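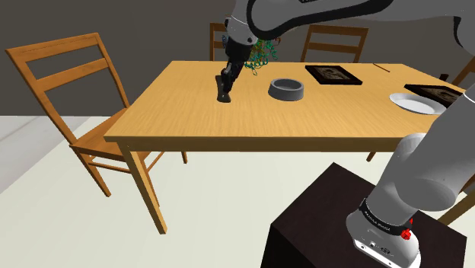 Image: Grandari simulation group, dining table cell. Reuse within the working group permitted.

Tiltine Working Group on Simulated Manipulation
Minutes of the rules and good practice meeting
3/8/26 — prepared by the group secretary

Members from Grandari, Lunde and Hellmont attended. Tiltine hosted and provided coffee, which was the only item of the day to pass without amendment.

1. Minutes of the previous meeting

Accepted with one correction. The word "shall" in section two had been typed as "shell" throughout. Lunde asked whether the earlier version was binding. It was not.

2. Contact with fixed furniture

The longest item, as expected. The current draft says that a gripper "should avoid undue contact with support surfaces." Hellmont pointed out that no two labs in the room agreed on what "undue" meant, and then spent twenty minutes proving it.

The dining table cell was on the screen for this item. The fingertips are on the tabletop, and the group was asked to say whether that counted as a fault. Grandari said no, a light touch is a perfectly good way to find a surface. Hellmont said yes, a tabletop in a real kitchen belongs to somebody. Lunde said it depended on the force, and that a still picture does not carry a force reading. This last remark was felt to be unhelpful and also correct.

Agreed: "undue" is struck. Each run must declare beforehand whether surface contact is allowed, and if so, up to what force. A run that declares nothing is treated as having allowed none. Grandari asked for its reservation to be recorded. It is recorded.

3. Objects that do not rest on anything

The draft requires every object in a scene to be supported at the start of a run. The group looked at the tangle of green and teal strands near the wrist, which is at wrist height and supported by nothing whatever. Views were exchanged on whether it was an object at all. Lunde held that anything drawn in the view is an object until declared otherwise. Hellmont preferred "overlay," then "marking," then withdrew both.

Agreed: anything visible that is not part of the robot, the furniture or the listed props must be named in the scene sheet, with a line saying whether the robot can collide with it. The line may be short. It may not be blank, and it may not say "see above," as 67 of the scene sheets now on file do.

4. Names for props

Tiltine reported on its review of the prop list, which has 1605 entries. Of these, 354 are duplicates under another name. The thin brown stick toward the back of the table was offered as a test. Half the table said pencil, the other half said chopstick, and one member said it made no difference to the planner, only to dinner.

Agreed: where a prop's identity can't be settled by looking at it, the sheet gives its shape and size first and its supposed name second. The same goes for the small dark object at the far corner, for which no member was willing to propose any name.

The two picture frames lying flat led to a side discussion about whether props have a correct way up. Hellmont thought a frame on its back should be flagged as an unusual pose. Grandari replied that people put things down flat all the time, and that a rule against it would outlaw most of its own office. No rule was adopted. Bowls and plates were not discussed, to general relief.

5. Keep-clear distance

Lunde presented its proposal for a minimum gap between the moving arm and any seating. The proposal assumes that a chair may have a person in it, even when it doesn't. With chairs set around the table on several sides, the cell would need its motion limits redrawn.

Grandari asked why a simulated arm should worry about a simulated chair with no simulated person in it. Lunde answered that the habits learned in the cell are the ones that get carried out the door. After some silence this was accepted in principle — the actual distance was not, and three separate figures are now in the draft, in brackets.

Action: Lunde to bring back one figure.

6. Stop control

The draft says the stop button must be "prominent." Members noted the small red button on the band around the base and disagreed on whether small and prominent can both be true. Hellmont added that it was not established that the button in the model was a stop control in the first place, red being a popular color.

Agreed: models must label the function of every button they draw. Action: Hellmont to write the wording, in one sentence if it can bear to.

7. Logging

Runs submitted since the last meeting: 993. Runs submitted with a complete log: fewer. Tiltine declined to give the second figure in open session, and asked members to look at their own folders first.

8. Any other business

Grandari asked that the next draft use one numbering system. Carried at once.

The next meeting is set for August, hosted by Hellmont. Comments on sections two and five should go in writing to the secretary, and should be shorter than the section they comment on.

Tiltine Working Group on Simulated Manipulation | Contact the secretary | Copyright Tiltine | Back to top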